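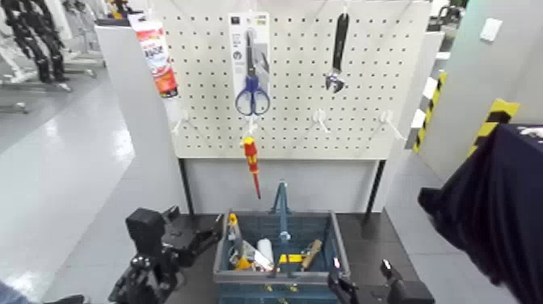

I only ever quit Ekley when my bag is full, so please don't "fix" the bag. That reply came in on the first evening the survey was open, and I kept going back to it all through the coding, because it says in one line what I'd been fumbling toward for months. Players complain about small inventories (loudly, and at length!) and then they build their whole evening around them.

Filed under: Game Studies > Player Behavior > Inventory and Loot

4. What players do when the bag is full

A quick reminder of the setup before I get into it. I had 211 usable replies from people who play Ekley, Funis or both. Ekley gives you 15 slots at the start and makes you earn the rest. Funis goes by weight, so in theory you can carry anything as long as you don't mind walking home at a crawl. I asked everyone to describe the last time they ran out of room, and I left the box open, with no menu of answers to pick from. I'm glad I did, even though it made the coding a slog.

4.1 Dropping, stashing and going home

The reply I expected to see everywhere was "I dropped the cheap stuff and moved on." Some people do play that way, and they tend to write very short answers. Far more common was a kind of worried shuffling. People ate food they didn't need, drank potions at full health, or put on a hat they hated so it would stop taking up a slot. Ekley players in particular talked about stashing things in the world and coming back later, and a good few admitted they never came back. I count myself in that group. There's a barrel outside the second town with half my early game in it.

Funis players hardly ever stash. They overload themselves and walk, and they seem oddly proud of it. Several described the slow walk home as the part of the session they remembered best, which I would never have guessed from the forum threads, where the weight limit gets called every name under the sun.

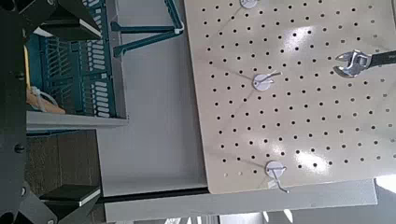

Figure 1. Pegboard with round white hook mounts.

4.2 Sorting for its own sake

Then there are the sorters, and I'll own up to a soft spot for them. I used the code "sorting" whenever a player moved items between containers with no gain in the game itself, such as lining up gems by color or giving every sword its own chest. I first tried to split this into 13 smaller codes and it was a mess, so I collapsed them to 5: by type, by color, by value, by where it was found, and by "feel," which was the word players kept using themselves.

Sorting by feel deserves its own paper, I think. One player keeps everything that smells nice in one chest (the item text in Funis mentions smells quite a lot, it has to be said). Another has a drawer for things that belonged to characters who died. Neither game rewards any of this, and Ekley's auto-sort button will undo the lot if you press it by accident, a disaster that came up again and again in the replies.

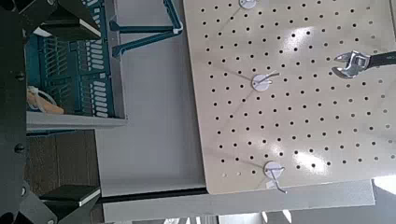
Figure 2. Pegboard, seen at an angle.

4.3 How this fits with earlier work

Haslinger's account of loot treats a full bag as friction, a little bump that slows the player between rewards. I like that account and I leaned on it when I wrote the survey, but it has trouble with people who enjoy the bump. The Jumisum framework does a bit better, as it leaves room for "home tasks" that players take up between quests. I'd put sorting there. Stashing I'm less sure of, and I changed my mind twice while coding it. For the tables in Section 5 I've left it under friction, and anyone who wants to move it can do so from the coding sheet.

We use cookies to remember your reading preferences and measure visits. Accept all | Manage settings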